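# Chapter 4. Glass and the Trade in Wine
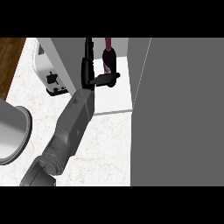
**PART TWO: GOODS AND THEIR CONTAINERS**

When a customer takes a bottle from a shelf, he usually thinks of what is inside it. The historian of trade must also think of the glass. For a long time wine travelled in barrels, and the bottle was used only at the last moment, to carry the drink from the cellar to the table. How the bottle became a unit of sale, with a known size and a label, is the subject of this chapter.

We will follow one port town, Stadine, and the two merchant houses which worked there. The older house, Rampersad, bought wine by the barrel and sold it to innkeepers. The younger one, Drelline, began in 1862 to sell wine already bottled, first to private families and later to shops. In its first year it had only 26 customers on its books. The letters between the two houses are kept in the town archive, and they show that the change was slow and not always welcome.

There were three difficulties. The first was the glass itself. Bottles blown by mouth did not all hold the same amount, and a buyer who paid by the dozen could receive less than he expected. The second was breakage. On the road from the glassworks at Prindano, a cart could lose a good part of its load — the drivers blamed the packing and the packers blamed the drivers. The third was trust. A barrel could be tasted before the sale, but a closed bottle could not.

Lesego Jacobs, in her study of the Stadine letters, gives most weight to this last point. She read 51 complaints sent to Drelline and found that the greater number were about the contents, while broken glass came only second. Ximena Espinoza does not agree with her. In her opinion the buyers complained of the taste in order to get a lower price, and the merchants knew it very well. We return to this debate in section 4.3.

Before reading further, the student should be sure of the following terms:

- **Cask trade:** the sale of wine in barrels, measured at the cellar.
- **Ullage:** the empty space between the wine and the cork.
- **Deposit:** money paid for the bottle and given back on its return.

## 4.1 From barrel to bottle

The Rampersad cellar stood behind the harbour and had room for over 70 barrels. Each one carried a chalk mark with the name of the grower and the month of arrival.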